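Workshop tips: the parcel bench

Notes from the shared workshop, mostly learned the slow way. The job was to get a two-armed robot to take mailer bags out of a crate, put them on a platform to be measured and send them off along a belt. Any adult can do this while thinking about lunch. Our robot needs its whole mind on it. If you are building something similar in a garage or a corner of somebody else's unit, some of this may save you a weekend.

Start with the table, before you so much as unbox an arm. Ours had a wobble you could only feel with your elbow, and we spent a fortnight blaming the software. Put a full glass of water on the corner, run the arm at its working speed and watch the surface. If it ripples, tighten the legs, then add a cross brace, then try again. Drink the water before you plug anything else in.

Mark where everything lives. Fabrice Gilbert put masking tape round every foot and base on day one and was teased for it until September, when someone borrowed the table for a jam sale and it all had to go back exactly where it was. Use the cheap tape. The good stuff takes the paint with it.

Bags are horrible. A box has corners and a box stays put, so every demonstration you have ever watched used boxes. A soft mailer folds, slumps and hides its own label. Practise with bags from the start, the more rumpled the better, and keep a stock of ugly ones. We have about 200, and people keep trying to recycle them.

Fill the practice bags with something that shifts a bit. Old socks are good. Rice is good until a seam goes.

Lower the gripper slowly for the last 10 millimetres. Going down at full speed gives you a lovely loud slap and a bag that has slid off somewhere else. We set ours to creep, which looks as though it is defusing something, but the bag tends to stay where it was put.

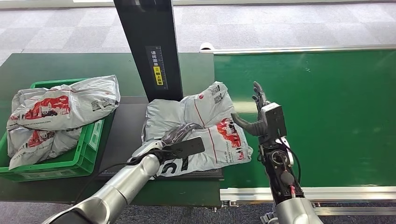

Left gripper pressing on a mailer on the platform, right hand alongside, two more bags in the crate.

Don't feel you have to fit the same thing to both arms. Flat fingers are good for pressing and pinching, while a proper hand with a thumb can get round the side of a bag. The hand is also far more trouble, so teach the flat fingers first and get something working before you start on it. Morale matters in a cold workshop.

Choose a crate with slotted sides if you can. You can see what's left in it without leaning over the arms, and leaning over the arms is a habit to lose early. Let the top bag poke out over the rim for the first trials. Fishing one off the bottom is a separate project, and ours is still going on.

Cables. Tie them along the arm with a bit of slack at each joint, then move the arm by hand to every silly position it can reach before you switch on. We snapped 6 ties in one evening by skipping that. Reusable hook-and-loop straps cost more and are worth it, mainly for the swearing they prevent.

Wipe the platform now and then. Dust makes bags skate. A damp cloth will do, and keep the furniture polish well away (we know).

Put the stop button where your hand goes when you're startled, which may not be where it looks neat. Get a friend to shout while you are reading something and see which way you flinch. Fit it there.

Keep a notebook. Write down the speed, the bag and what went wrong, in pencil, at the time. We planned to log 3000 picks and have a good many pages that say only "no" and "why". Even those turned out useful when we were working out which evening the belt had been moved.

Leave the bench switched off and the crate full for whoever is in next. And put the tape back in the drawer, please.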